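Gravgate perception and control stack: bench inspection checklist
Station 2, handheld gripper rig
Date: August 28, 2018
Inspected by: Elin Gethin
Software owner: Oluwaseun Onyeka
Status: passed with comments, two items open

1. Build on the station matches the release tag. OK.
Comment: config folder had one local edit, a log level. Reverted.

2. Clocks synced between head camera and gripper encoders. OK after restart.
Comment: first run drifted. The sync service had not come up at boot. Tamer has added it to the startup script, please check it on the next cold start.

3. Gripper zero position set in software, left and right. OK.
Comment: close the jaws fully before pressing zero. The tool accepts a half-open zero without a warning. Ticket open with Stodis.

4. Watchdog stops recording when the encoder stream drops. FAIL, then OK.
Comment: timeout was still at the old value. Set to 300 ms and tested by pulling each encoder cable in turn. Both stops logged.

5. Emergency stop seen by the planner as well as the drives. OK.
Comment: planner has to show HALTED, and it must not resume by itself when the button is released. Tested 4 times.

6. Workspace limits loaded. OK.
Comment: limits file is the Trevomach one with our board height. Ladi to rename it so it stops getting overwritten.

7. Object tracking on low-contrast parts. OPEN.

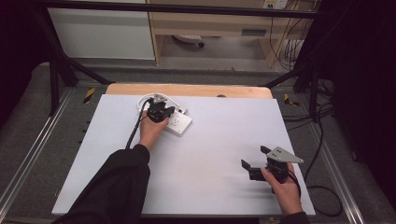
Tracking loses the outline of pale parts when the mask threshold is left at default. Use the low-contrast preset for this item and check the overlay before recording. The white power strip on the pale board is the test part, and its thin white cord, looped behind it, should come out as a separate mask. Today the cord merged with the board in several runs. Gripper shadows on the board must not be labeled as parts either. Ga-eun has the logs.

8. Cable check, both grippers. OK.
Comment: leave slack at the wrist. A tight cable shows up in the pose log as jitter and gets blamed on the filter.

9. Replay of a saved run against the planner. OPEN.
Comment: replay tool crashes on files with a missing header. Do not use it for sign-off until Oluwaseun's patch is in.

Recheck of items 7 and 9 in September, same station, same test part.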